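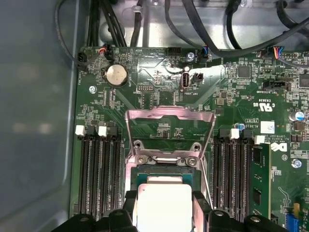
Pay for hospital imaging informatics staff -- the people who keep scanner archives and reading stations running -- has drifted away from the clinical scales it was once tied to. At Rodthorpe, a regional hospital group, the archive team was graded alongside radiographers until November, when the posts moved to a technical band. Part of the argument was the hardware itself. Staff in these posts are expected to open a server chassis, trace a thick black cable across the top of a green motherboard, and know which study queue stops if it is pulled.

The regrading raised base pay by 3 percent for staff with less than seven years of service and by 9 percent for those above that line. On-call payments did not change. Wouter Van Acker, who led the grading review for the consulting firm Verhoeven, said the gap reflected turnover in the senior group. "The junior posts fill. The senior posts stay open for about 18 months, and the work goes to contractors."

Contractor rates were outside the review. Skestley, a smaller group that shares an archive with Rodthorpe, has kept its staff on the clinical scale and pays a fixed supplement instead. The supplement is not pensionable and is reviewed every year.

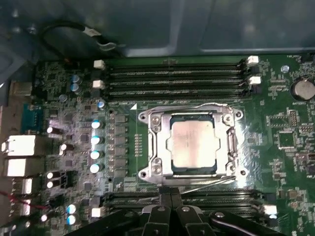 Job descriptions remain the weak point. The Pindov grading scheme, which both groups use, scores patient contact, supervision and formal training, but has one line for equipment maintenance. Under that line, wiping down a keyboard and working on a processor held in its socket by a metal bracket and a locking lever earn the same score. Van Acker's report recommends splitting the line in two and scoring the second part by the effect of a failure on reporting times.

Rodthorpe has accepted the change for new posts only. Existing staff may ask for a fresh score, but back pay will run from the date of the request. Skestley has not yet replied to the report.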